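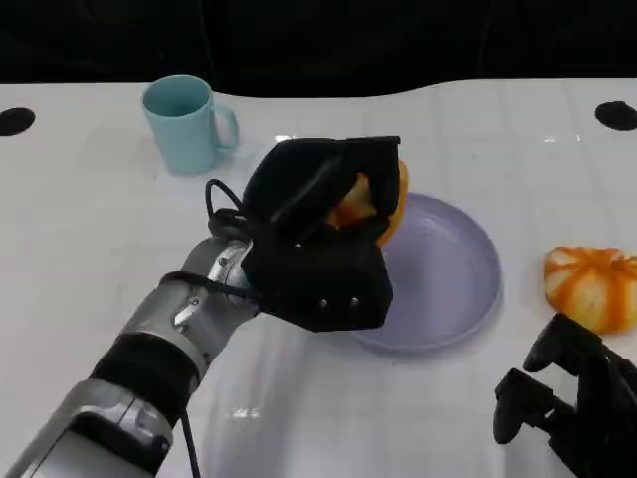 Two robot hands can only be compared fairly if everything else on the bench stays the same. Most of the work in this guide is in the setting up, and the test itself is short. You need one arm, the two hands you want to compare, a head camera, a wrist camera and a few things from a kitchen cupboard. A good layout has a mug standing towards the back, a lilac dish near the middle of the table and the striped orange-and-white piece to the right of it, where the arm can reach it without passing over the mug. Check the cable as well. It should have enough slack to loop over the back of the hand when the wrist bends, and it should run back down alongside the arm.

Guides > Hands and grippers > Comparing two hands on one arm

Start Guides Parts Downloads Contact

Comparing two hands on one arm

Last changed December 17, 2019

The steps below were written for the Naketti and Celtance hands on a Gauthier arm, with the Skotari controller. They should work with any pair of hands that share a wrist plate. If yours don't, make an adaptor first and measure how much length it adds. You will need that figure in step 2.

Before you start

Choose your test pieces. We use one rigid thing with a handle, one shallow dish, and a pair of matching pieces that are small enough to close a hand round. A matching pair is useful. One can be held while the other lies on the table, and you can see straight away how much the fingers are changing the shape of the held one, if they change it at all.

Weigh everything and write the weights on your sheet. Keep the total on the table under 1,000 g. Heavier loads are a different test, and mixing the two makes the results hard to read.

Clean the fingertips on both hands. Dust makes a bigger difference to grip than most people expect, particularly on smooth tips.

Step 1. Fix the positions

Put each item where you want it and mark the spot. Low-tack tape is fine, or you can use the seams in the table covering if it has any. Take one picture from the head camera with everything in place and the arm parked. Go back to that picture whenever you reset.

Leave clear table between the dish and the edge nearest the arm. The forearm sweeps lower than the hand on the way in, and this is where most knocks happen.

If you have a two-armed set-up, park the spare hand with its fingers relaxed, near the work but out of the path. Use the same parking position for both halves of the test. A spare hand that has moved will block light and change what the cameras see.

Step 2. Set the tool point

The tool point is the place the controller thinks the hand is. Each hand needs its own. On the Skotari, open the tool page, pick an empty slot and enter the distance from the wrist plate to the middle of the closed fingers. Add the thickness of the adaptor if you made one.

Then check it. Put a pencil dot on a scrap of paper, bring the closed fingers down over the dot and turn the wrist slowly through a quarter turn. The fingers should stay over the dot. If they wander, correct the entry and try again. We allow 3 mm of drift and no more.

Do not copy the first hand's tool point to the second hand to save time. We did this in September and threw away a whole set of results.

Step 3. Match the closing force

Hands from different makers use different scales for force, so the same number on screen does not mean the same squeeze. Place a small force gauge between thumb and fingers and close the hand. Adjust until both hands give the same reading, then save that setting under a name you will recognise.

For soft pieces start low. Go up one notch at a time until the piece stays put when the arm moves, and stop there. Record the lowest setting that works for each hand. That number is a result in its own right, and for many people it is the one that decides which hand to buy.

Step 4. Line up the wrist camera

The head camera gives you the layout. It is poor at showing contact, as the back of the hand usually hides the fingertips at the moment you want to see them. The wrist camera is there for that.

Turn the camera until you can see the thumb tip, at least one other fingertip and the rim of the dish in one view. Close the hand on a piece, hold it over the rim and look at the picture on screen.
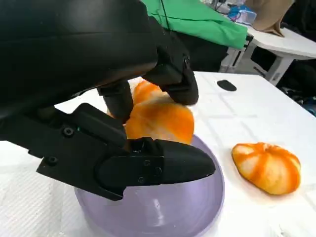

Wrist view over the dish: thumb tip just above the rim, second piece on the table to the right.

Three things to check in a view like this. The thumb should be on the underside of the piece, supporting it. The other fingers should meet it from above without folding it over. And there should be a gap between the thumb tip and the rim. If you can't see the gap, raise the arm a little before you go on. A thumb that catches the rim will drag the dish, and the piece usually goes with it.

A see-through dish helps here. You can look through its wall and judge how far down the table is. With a solid one you have to rely on the arm's own height reading.

Tidy the background if you plan to use the pictures for anything automatic. For comparing by eye it makes little difference, and we don't usually bother.

Step 5. Run the test

Each run goes like this:

1. Start from the parked position.
2. Close on the piece.
3. Lift it clear of the table.
4. Carry it to the dish and stop above the near rim.
5. Lower it, open the hand and back away.
6. Park.

Do 12 runs with the first hand, change over, and do the same with the second. Give each run 60 seconds. If it isn't finished by then, stop the arm and mark it as a failure, even if it looked as though it was going to work.

Reset the pieces by hand between runs. Check them against the head camera picture from step 1, not from memory.

Changing over takes us roughly 20 minutes, most of it spent on the cable. Switch off the hand supply before you unplug anything. Route the new cable the same way as the old one, then move the wrist slowly to each end of its travel with nothing in the hand and watch for pulling.

Step 6. Score it

Keep the scoring simple. For each run write down one of these:

Placed – the piece is fully inside the dish and the dish has not moved off its mark.
Placed, moved – the piece is inside but the dish has shifted.
Dropped – the piece left the hand early.
Missed – the hand closed and did not pick it up.

Add a short note if something odd happened. "Slipped off second finger" is more use a month later than a score on its own.

Common problems

The piece sticks to a finger when the hand opens. Open more slowly, and open the thumb last.

The piece turns as it is lifted. It was gripped off centre. Recheck the tool point before you blame the hand.

Glare hides the rim. A glossy white table throws back a lot of light. Move the lamp to one side, or lay a matt cover over the table and use it for both hands.

The two cameras disagree about time. Tap the table once with the closed hand at the start of each recording and line the files up on the tap.

Results drift during the session. Repeat the first few runs with the first hand at the end of the day. If the scores have changed a lot, warm both hands up with empty open-and-close cycles and run the set again.

The blank score sheet is on the Downloads page, with a second copy for sessions where you want to test the mug as well.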